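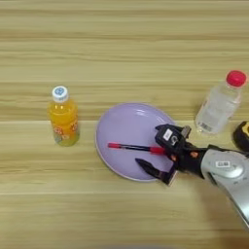 Cinlow, whose message was waiting when the day's work began, had written that the comparison of the two grippers would be of little value unless both were given the same pen, the same plate and the same speed of approach. The point was accepted and has been entered in the test plan.

2021-05-23. The morning was given to the Ulik gripper, which has two fingers and is the unit at present under consideration for purchase. The force limit was left as supplied. The pen was placed across the plate and the arm was instructed to take it by the red grip section, approaching from the side. Of the first 12 attempts, 7 ended with the pen clear of the plate. In the remainder the lower finger met the rim too early and the controller stopped the arm, as it is required to do.

The Dunulia controller was then set to wait 300 milliseconds between contact and closing. This gave a steadier result, although the writer was not satisfied that the delay alone was responsible, the plate having been moved slightly during the change. A further series at 500 milliseconds was begun and abandoned at noon, when the log file was found to be recording the wrong joint.

After lunch the log was corrected and the morning's settings were restored. The second gripper, supplied by Liu, could not be fitted. Its mounting plate has a different bolt pattern and the adaptor has not been delivered. A letter has been sent. The price quoted for the Liu unit remains the lower of the two, and it would be improper to form a view until both have done the same work.

The head camera was checked once more before closing. Its view of the fingertips is adequate for a side approach. For an approach from above it has yet to be tried.

To be done next: repeat the delay series with the plate fixed in position; ask for spare finger pads.

Shares: 7

Comments (3)

cinlow
Thank you for adopting the suggestion. Please record the speed too, it is missing from the entry.

benchreader
We had the same bolt pattern trouble with Liu. The adaptor took most of May to arrive.

guest
Would softer pads help at the rim?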